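Does a Lemon Really Float? And Other Things Grown-Ups Tell You About the Kitchen Table

By Nayara Nogueira

Grown-ups say a lot of things about kitchens. "Lemons float." "A cup holds a cup." "It rolled off by itself." Some of these are true. Some are sort of true. How do you tell which? You check.

You don't need a lab. You need a table, a bowl, a couple of plastic cups, a lemon and a towel for the spills. Ask before you use the good bowl.

Claim one: "A cup holds a cup."

In a recipe, a cup is a measurement. It means a certain amount, the same every time. The cup you drink from is just a cup, and the people who made it could pick any size they liked. So if a recipe says one cup of milk and you grab the first cup off the shelf, you might get too much milk or too little.

Try it. Fill a measuring cup with water to the one-cup line, then pour it into your drinking cup. Did it fill up exactly? Did it spill? Maybe it stopped way below the rim. Write down what happened, even if it's boring. Boring results count too.

Claim two: "It rolled off by itself."

Hmm. Lay a plastic cup on its side and give it a gentle push. Many cups are wider at the top than at the bottom, and a cup with that shape doesn't roll in a straight line. The wide end has farther to go on each turn, so the cup swings in a curve. If there's enough room, it may even come back toward you.

Things don't start rolling for no reason, though. Something has to push them, or the table has to slope. Tables often slope a little! My neighbor Gilmar Lins swore his was perfectly flat until we put a marble on it. The marble didn't agree.

Now roll a lemon. It has pointy ends, so it wobbles and turns. Can you guess where it will stop? I tried five times and guessed right two times, so don't trust anyone who says it's easy.

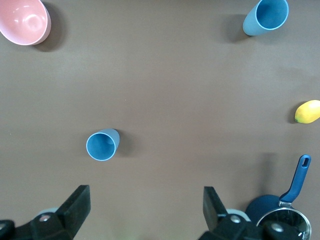
Light blue cups, a pink bowl and a yellow lemon shape on a brown tabletop. Which of these would you expect to roll in a curve?

Claim three: "Lemons float."

Mostly true, but be picky about it. A whole lemon usually floats in a bowl of water. Its peel has lots of tiny air pockets, and air is much lighter than water. Peel the lemon and try again. Does it sit lower? Does it sink? Books will give you an answer, but lemons come with thick skins and thin skins, and yours may not have read the book.

A toy lemon is a different test. If it's hollow and sealed, it floats because of the air inside it, and that tells you nothing about real fruit.

Claim four: "You can tell by looking."

Can you? Fill two cups that match with the same amount of water. Pour one into a wide bowl and leave the other alone. Then ask someone in your family which has more. The water in the bowl looks shallow, and plenty of people will pick the cup. Pour it back and show them.

Did you get a different answer from mine? Good. Do it again and see if it happens twice.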